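About Drandale

Drandale writes software for robot arms. We do not build arms, grippers, or cameras. Customers bring their own hardware, and we supply the part that decides where the arm should go, how it should get there, and what it should do when something is in the way.

The company began as a consulting shop for packaging lines. Most of those early jobs were the same job: an arm had been bought, it worked well in the vendor's demo, and then it ran into a shelf or stopped halfway through a move because the joint limits had been reached. We wrote a planner for one customer, then carried it to the next, and after a while the planner was most of what people were calling us for. We stopped taking general consulting work at that point and put everyone on the software.

What we make

We have 2 products. They can be used together or separately.

Avance is our motion planner. It takes a description of the arm, a model of the space around it, and a goal, and it returns a path with timing. It checks the whole arm against its surroundings, including the elbow and upper links, which is where a lot of collisions happen in tight rooms. When Avance cannot find a path it reports which constraint stopped it. Customers asked for that more than they asked for speed, and we agree with them. A planner that only says "failed" costs an engineer an afternoon.

Turkemis is our simulation and test tool. It loads a room, places the arm and the loose objects, runs a task, and records the result. The same control code that runs in Turkemis runs on the real controller, with no separate build. A test can be written by hand or generated by changing object positions, door angles, and starting poses within limits the user sets.

How we work

Every change to Avance is run against the nightly test set before it is merged. The set holds 2000 tasks. Of these, 699 came from customer reports, and we keep them in for good, even when the customer has moved on to different equipment. The rest were written here or generated.

A task counts as passed when the arm finishes without contact it was not told to make and within the time allowed. We also log how close each link came to its nearest obstacle. A run that passes with very little clearance gets flagged for a person to look at. Many of our bug reports start as one of those flags.

Results are kept with the version of the planner, the version of the room model, and the random seed. Anyone here can rerun a failure from last November and get the same failure. This took us longer to get right than the planner did, and it still needs attention whenever a dependency changes.

Kitchens

Our first customers were all in packaging and parts handling. Home and food service work came later, through a joint project with Donnelly, a company that fits out test kitchens. The kitchen rooms in Turkemis are now the ones we use most in our own development.

A kitchen is hard on a planner. The counter is narrow, the wall is close behind it, and cabinets hang over the space where the arm would like to lift its elbow. Doors swing into the work area and may be left at any angle. Small items stand near large ones. Perception has to report a plate and the food on it as separate objects, or the grasp point comes out wrong.

Two views from the Turkemis kitchen:
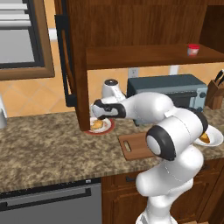
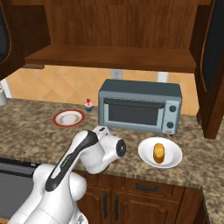
Door handling is the area we are working on most at present. Avance used to treat every door as a fixed obstacle for the length of a move. The current version can plan around a door at a measured angle and replan if the angle changes by more than a set amount. The next one will be able to close a door first when that makes the rest of the task shorter. It passes in simulation on most layouts and is not ready for customers.

Who uses our software

Our users are mainly integrators and robotics groups inside larger companies. Some have one arm on a bench. The largest site license covers up to 400 arms under one account. We also give free Turkemis licenses to university labs for teaching and for work that will be published. Labs may keep their room models private or add them to the shared library.

Support

Support questions are answered by the people who write the code. We take turns, one week at a time. If you send a failing task, please include the Turkemis log and the arm description file. We can usually tell from those two whether the trouble is in the planner, the room model, or the controller settings.

We do not offer on-site installation. Donnelly does this for kitchen projects, and for other work we can send you a list of integrators who know Avance.

Working here

Open jobs are listed on the careers page. We hire mostly for planning, perception, and test tooling. New engineers spend their first month on the nightly test set, reading flagged runs and fixing what they can, before they join a product team.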